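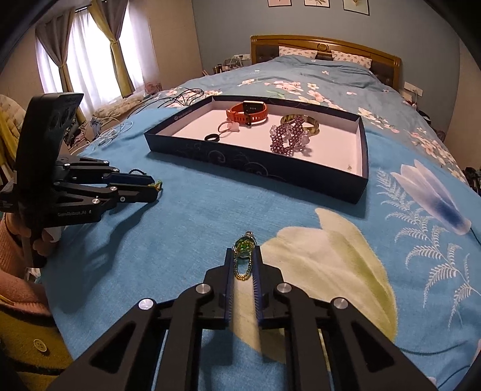 Two grippers, one jewelry tray, bedroom at the Llorente house.

Blog > Bench Notes > The Utik Arm

October, by Rodrigo Llorente

I said last time that I would stop writing about the Utik arm until it did something useful. It has done nothing useful. I'm writing anyway, mostly to get my doubts down before the next round of enthusiasm hits me.

For anyone new: Utik is my name for a tabletop robot I am building out of hobby servos, printed brackets and a power supply I trust less every month. The job I gave it is small. Pick accessories out of a tray one at a time and put them where they belong. Rings in one dish, bracelets in another, and so on. I chose that job thinking it would be easier than folding laundry, which every other garage robot person wants to do and which I consider a lost cause.

The arm itself lives on a shelf at the Soler workshop, the shared place off Waddale, and I pay for half a bench there. The teaching part I do at home with hand-held grippers. You squeeze, the jaws close, the thing gets recorded, and later you feed the recordings to the software and hope it picks up the habit. The bed turned out to be the right height if I kneel, so the blue flowered cloth goes down over the near end and the tray goes on top.

The claim I keep reading is that this method makes teaching a robot "as natural as using your own hands." I'd like the people who write that to pick up a beaded ring with a pair of ribbed pads at the end of a linkage. Your own hands know where the ring is. They feel it start to roll. With the grippers you are watching for everything, and if your head is in the wrong place you close on air. I got better at it, sure. I also got better at parallel parking, and I wouldn't call that natural either.

The ring with the green stone is a good example of why I have trouble believing the cheerful write-ups. The part you want to hold is the stone. The part that hangs down is a loop of tiny beads, and it goes wherever it feels like going. Grab it by the stone and the band swings. Grab it by the band and the band changes shape on you. A person deals with this without a thought. Software has to see enough tries to learn that the two ends of one object behave like two different objects, and I have no idea how many tries "enough" is. The forum answer is always "more."

Then there's the plain black ring. It has no stone, no beads, nothing dangling, and you'd think it would be the easy one. The gripper pads are dark, though, and when they come down on either side of it there isn't much left for a camera to go on. I raised this at the workshop and was told the software would "figure it out." It might. I'd like to see it before I build the dish.

The bangle and the purple bracelet are a different headache. When they end up touching, with one partly behind the other, you have to decide which comes out first, and I am not consistent about it. Some evenings I go for the bracelet, some evenings for the bangle. A machine copying me is copying a man who hasn't made up his mind. I wrote myself a rule (front piece first, always) and stuck it on the door, and I broke it within the hour.

Now the money, since somebody always asks. The arm has cost me $478 in parts, counting the shoulder servo I killed and the replacement that hums. That doesn't include bench rent or the filament, which I've decided not to add up. For the same amount I could buy a very nice jewelry organizer with little velvet slots, and it would hold everything with no power supply at all.

And the time. I recorded 60 runs before the last visit to the workshop. I threw out 13 of them because I had bumped the tray, or dropped a piece and fished it out with my bare fingers, which is cheating and also teaches the robot that fingers come from the sky. The rest I loaded up at the bench around seven in the evening with high hopes and a bag of pretzels.

Here is what the arm did. It reached over the practice tray, stopped, went down a little to the left of a bracelet, and closed. It came up with nothing and carried the nothing carefully to the dish. Then it opened the jaws and let the nothing go. It looked very sure of itself. A fellow at the next bench clapped, and I think he meant it kindly.

On the second attempt it did hook a bracelet. I want to be fair about that. It dragged it to the wall of the tray and kept pulling until the whole tray moved, and I hit the switch. So there is something in there. It knows roughly where things are. Whether it knows anything more than that, I can't tell, and I don't think the people selling me on this can tell either.

Prollumthorpe, the online group where most of the builders I follow hang out, has a long thread about setups like mine. The usual advice is to make the background boring: plain gray mat, one lamp, nothing else in view. My cloth has big flowers and white ferns on it, the bedspread behind has more flowers, and there are cables trailing along the edge. I know. But a robot that only works over a plain gray mat is a robot for people who live on plain gray mats. If it can't tell a bead from a printed petal I want to find out now.

The shadows bother me more. One gripper coming in from the side throws a long branching shadow over the cloth, and it shifts whenever I do. The lamp at the workshop is overhead and does nothing of the kind. I've been training in one light and testing in another, and that could account for the miss to the left. Or the wrist bracket is bent. I have looked at the wrist bracket so many times that I no longer know what straight looks like.

Next job is to take that bracket off and print it thicker, with the slots turned the other way so the screws stop walking out. After that I'll haul the cloth and the tray down to the workshop and run the same files again over the same flowers. If it still grabs left, it's the bracket or the software. If it grabs right, I'll have a new problem.

I also need a longer cable for the shoulder. The one I have is short by the width of my thumb and pulls tight every time the arm turns toward the dish.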